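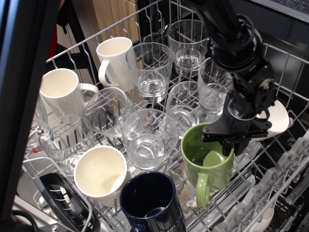

4.2 Gripper comparison on the upper rack

The upper-rack trials were run in the Cletolitz test kitchen in June 2020, using the arm and the Cabello controller described in Section 3. Two end effectors were compared. The Skindar is a rigid gripper with narrow fingers. The Dandholm has wider fingers with a compliant inner surface, and it was designed for picking packaged goods. Both were mounted on the same wrist flange, and the tool center point was recalibrated after every change. The motion planner, the grasp detector and the approach speed were left unchanged between conditions.

Each gripper completed 42 removal attempts. An attempt started with the arm at its home pose outside the dishwasher and ended when the target item had been placed on the counter, when the item was dropped, or when the controller stopped the motion. Targets were mugs and drinking glasses standing in a full rack. Neighboring items were left in place. A contact that shifted a neighbor without tipping it was logged but was not scored as a failure. Items that had been tipped or displaced in an earlier attempt were not put upright again before the next one, so the later attempts in a series were made in a less orderly rack than the first.

Mugs were grasped at the rim, with one finger inside the opening and the opposing finger against the outer wall. Figure 2 shows this approach on a green ceramic mug with glass tumblers close by. Handle grasps were tested in January and dropped from the protocol. The handle direction varies too much in a packed rack, and the space needed to close on a handle is often taken up by a tine or by another item. For the tumblers the same rim grasp was used, with the closing force limited to 20 N for both grippers.

The rigid fingers had a clear advantage in the approach phase. Their small cross section let the planner find a collision-free descent in rack positions where the Dandholm was rejected before motion began. Most of the Dandholm failures were of this kind. When its fingers did enter the rim, the compliant surface tolerated lateral errors well, and the grasp was seldom lost during the lift. The Skindar was more sensitive. A lateral error greater than 2 mm at the rim was often enough to place the inner finger on top of the wall, which the controller detected as early contact and answered with a stop.

Residual water affected the two grippers differently. Several of the tumblers in Figure 2 hold a little water at the bottom. A small volume of this kind had no measurable effect on the lift, but a wet rim reduced friction on the rigid fingertips, and slow slip was seen on glass during the transfer to the counter. The force signal showed this slip before the item was lost. Increasing the settling time after closure to 800 ms gave the controller time to correct the grip and removed most of these cases. The same change had no effect on the Dandholm results and only made the cycle longer.

Perception errors were shared by both conditions and are reported separately in Section 4.4. Clear glass was the main source. Depth readings through the tumbler walls often returned the tines behind them, and the rim estimate was then pulled toward the rack. The ceramic mugs did not show this problem, although glossy dark glazes produced sparse depth on the side facing the light. Following a suggestion by Vasilică Sârbu, rim estimates were taken from two camera poses and discarded when they disagreed. This reduced false approaches at the cost of additional arm motion before each grasp.

Cable routing at the wrist also limited the reachable positions. With the arm entering from above, the cabling passed close to the interior wall of the dishwasher when the target stood near the side of the rack. The planner treats the cable bundle as a fixed cylinder, and this conservative model excluded poses that an operator could reach by hand guiding. The exclusion applied equally to both grippers. Results for the lower rack, where the arm has to extend further and the wrist is closer to horizontal, are given in Section 4.3.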